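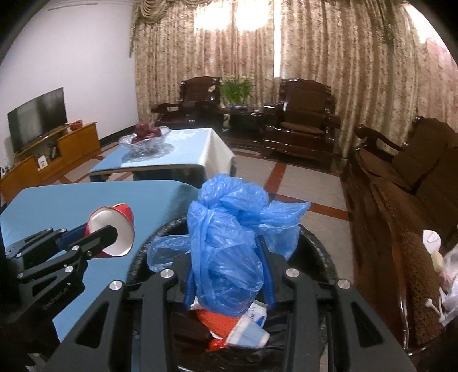 ゴミ箱の袋、いっぱいになる前に替える派ですか?ぎゅうぎゅうまで粘る派ですか?うちは丸い黒のゴミ箱に黒い袋をかけて使ってるんですけど、とにかく紙コップがかさばるんですよ!横向きに一個寝てるだけで場所を取るし、そこに赤い紙コップや、口のところで結び目みたいにまとめた青いポリ袋まで入れようとすると、もう山盛りです。中身はほぼ空気なのに袋を替えるのが悔しくて……。皆さんどうしてます?
投稿者:もなか三世

2 投稿者:ベランダ族
紙コップは重ねる、これだけです。うちは飲み終わったらゴミ箱の横に積んでおいて、夜にまとめて捨ててます。横向きで放り込むのが一番もったいない。

3 投稿者:kuroneko_diy
つぶす派。縦にぺたんと折って底を踏む(笑)。ただ飲み残しがあると悲惨なことになるので、先に流しで切ってからどうぞ。

4 投稿者:もなか三世
>>2
積んでおくの、試したことあるんですが家族が倒すんですよね……。朝起きると床に転がってて、結局そのままポイです。
>>3
踏むのはやってなかった!今夜やってみます。

5 投稿者:しらたま
紙コップより青い袋のほうが気になりました。ふくらんだまま口をまとめると、中の空気ごと捨てることになりませんか?私は空気を抜いて、細長くねじってから結びます。かさがだいぶ違いますよ。

6 投稿者:ベランダ族
>>5
それは中身によるでしょ。生ゴミの入った袋をぎゅうぎゅう押すと、においが顔に来るよ。私は多少ふくらんでても、口がしっかり閉じてるほうを取る。

7 投稿者:しらたま
>>6
生ゴミはもちろん別です!お菓子の包みとかティッシュの話。でも確かに、梅雨どきは押したくないかも。

8 投稿者:十六茶漬け
そもそもゴミ箱が小さいのでは。うちはSkovholmのふた付きに替えてから袋の交換が週一で済んでます。税込3,685円だったかな。口が広いので紙コップをそのまま入れても詰まりません。

9 投稿者:kuroneko_diy
>>8
大きくすると、大きいなりに溜めるんだよなあ……。うちは前にZuccaroの大きいのを買って、夏にコバエで泣いた。小さいのをこまめに替えるほうが気が楽。

10 投稿者:十六茶漬け
>>9
ふたがあれば平気ですよ。コバエは生ゴミを一緒にするからだと思います。

11 投稿者:kuroneko_diy
>>10
いや、甘い飲み物の紙コップだけでも来ます。これは譲れない。カフェオレの底にちょっと残ってるやつ、あれが一番来る。すすぐかどうかで全然違うから、箱の大きさの前にそっちだと思う。

12 投稿者:みかん箱
横から失礼します。うちもつや消しじゃない黒のゴミ箱なんですが、ふちのほこりが目立ちません?袋を替えるたびに拭いてるけど追いつかなくて。

13 投稿者:もなか三世
>>12
目立ちます!!うちのはふちがつやっとしてて、しかもでこぼこした模様なので、溝に入るんですよ。古い歯ブラシでこすってます。

14 投稿者:みかん箱
>>13
歯ブラシ、なるほど。Prillnessのシートで拭いてたけど溝は無理でした。やってみます。

15 投稿者:しらたま
袋代の話もしていいですか。私はClamoの詰め合わせを2,506円でまとめ買いして、ケチケチ使ってます。前は2,615円のときに買っちゃって、ちょっと悔しい。でも一枚あたりで考えたら、空気ごと捨ててもたいした額じゃないんですよね。

16 投稿者:ベランダ族
>>15
それ言ったらこのスレ終わるw
でもゴミ出しの日に運ぶ袋が少ないのは正義だよ。うちは階段だから、両手がふさがるのがいやで。

17 投稿者:もなか三世
昨夜の報告です。紙コップを踏んでみました。いい音がして楽しい!ただ、白い小さい紙箱も同じノリで踏んだら角が足の裏に刺さりました。靴下だったので痛かった……。箱は手で開いて平らにします。

18 投稿者:kuroneko_diy
スリッパ履いて(笑)

19 投稿者:十六茶漬け
私はやっぱり大きいゴミ箱を推します。踏まなくていいので。

20 投稿者:もなか三世
>>19
心が揺れてますが、もうしばらく今のでがんばります。台所のすき間が狭くて、これより太いと冷蔵庫の扉に当たっちゃうんです。とりあえず紙コップはすすいでつぶす、袋は空気を抜いてから結ぶ、で一か月やってみますね。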